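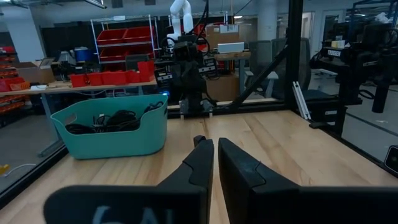

The gripper that forgot it was holding something
Speaker notes, Asstead robotics evening

Slide 1. Title

Hello and thanks for having me. I work on the cable sorting cells at Arkthorpe, and tonight I get to talk about my favourite fault of the last few years. I know you're not meant to have a favourite fault. This one cost us two weeks and a good deal of sleep and I would still happily talk about it until the building closes.

(Leave the title up while people find seats. Check the clicker.)

Slide 2. What the job is

The cell takes cables out of a bin one at a time and lays them on the table so the second arm can take over. Sounds easy! Ask the room: who has ever pulled one set of headphones out of a bag and got three things at once? Cables hide each other, they spring back, they hook round the bin handle. I love them as a problem.

We call the control software Esto. It plans the pick, closes the fingers, watches how far they close, and decides from that gap whether there is a cable between them. Hold on to that last bit, it comes back on slide 5.

Slide 3. The day it went wrong

January, shortly after four in the afternoon. The arm had picked a cable, lifted it, and the far end was still caught in the heap. Normal enough. Esto should have felt the pull, stopped, lowered and let go.

Instead it decided the fingers were empty and set off for its home position at full travel speed, with the cable still firmly gripped. The bin came with it. It slid across the planks, tipped, and the cable went tight between the two arms.

The person at the bench hit the stop. Nobody was hurt and the panels were closed. Say this early and clearly, because people stop listening until they know.

(Pause here. Don't rush to the graph.)

Slide 4. The log

This is the slide with the two lines on it. Top line is the finger gap, bottom line is the pull measured at the wrist. Point at sample 1092, where the fingers close. Then walk along to sample 2638, where the gap reading drops to nothing while the pull is still climbing. Give people a moment with it. The arm is being tugged hard by a cable that the software has just declared missing.

I printed this and stuck it over my desk. I still think it's lovely.

Slide 5. Why

Thin cable, soft pads. As the pull rose, the cable bedded itself into the pad surface and the gap shrank below our "empty" limit. The limit had been set with a thicker cable, by me, and I never went back to it. So the reading was fair and the meaning we gave it was wrong.

The second half is worse. Once Esto believed the fingers were empty, it switched off the pull check, to save time on the trip home. Empty fingers can't snag on anything, so why look? One wrong belief took away the thing that would have caught it.

(If someone asks whether a fingertip sensor would fix this: it would help, we are trying one, and I'd keep the pull check on anyway.)

Slide 6. Getting it to happen again

We ran 100 picks with the old settings, slow travel, and a weak link tied into the cable so it would part before anything else did. The weak link was garden twine. We saw the same false "empty" 2 times, both on the thinnest cable we stock. Everybody in the room cheered the first one, which must have sounded odd from the corridor.

Slide 7. What changed

The pull check now stays on all the time, whatever the software thinks is in the fingers.
An "empty" result needs the gap and the pull to agree. If they don't, the arm stops and asks for a person.
The trip home starts slowly and only speeds up once it is clear of the bin.
The bin sits in a shallow tray that is screwed down. Cheapest fix on the list and I wish we'd done it first.
The empty limit is checked again whenever a new cable type comes in.

We lost a little speed. The team running the Marín line took the same changes and say they barely notice.

Slide 8. Still open

We don't yet have a good way to let go of a cable under tension. Open the fingers and it whips. At the moment the arm lowers first, but that doesn't always slacken it. If you work with rope, hose, wire or anything else floppy, please come and find me afterwards, I'd love to hear how you do it.

Questions. Keep slide 4 ready, someone always wants it back.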